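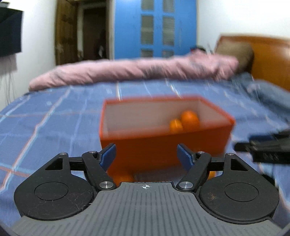
Thread on duvet fill and why the number on the label tells you less than you'd think. I did bedding returns for nine years, so this is mostly from the returns side.

Fill power is volume per unit weight. A higher number means the same weight of down takes up more space. It says nothing on its own about how warm the finished duvet is.

Warmth depends on fill power and fill weight together. A light duvet with high fill power can be colder than a heavy one with a modest number. Look for both figures. If only one is printed, ask for the other.

Construction matters next. Stitched-through boxes leave a line with no fill at every seam. Baffled boxes have a strip of fabric between top and bottom, so the fill keeps its height across the whole panel.

At Killurness we logged 1,000 returned duvets over one winter. "Cold spots" was the stated reason on 74 of them, and 56 of those were stitched-through. Small sample, one retailer, make of it what you like.

Shell fabric: a tight weave keeps down in but holds more moisture. Thread count is a poor guide here. Air permeability is the figure you want and it is hardly ever on the packaging.

Washing. Front loader, low heat, a small dose of detergent. Drying takes several cycles. Take it out between cycles and break up the clumps by hand. If the corners still feel heavy, it needs another cycle.

Irja Vuorinen asked about polyester fill. Same principles, different failure. Down clumps and usually recovers after drying. Polyester flattens and mostly doesn't.

Storage – cotton bag, not a vacuum bag. Long compression is hard on down, and harder on synthetic fill.

Correction to the post on seams: Eero Kemppainen points out that some stitched-through duvets use offset double layers, which covers the seam lines. He's right. We had very few of those and I didn't log them separately.

Pillows on Sunday. Different problem, mostly to do with height.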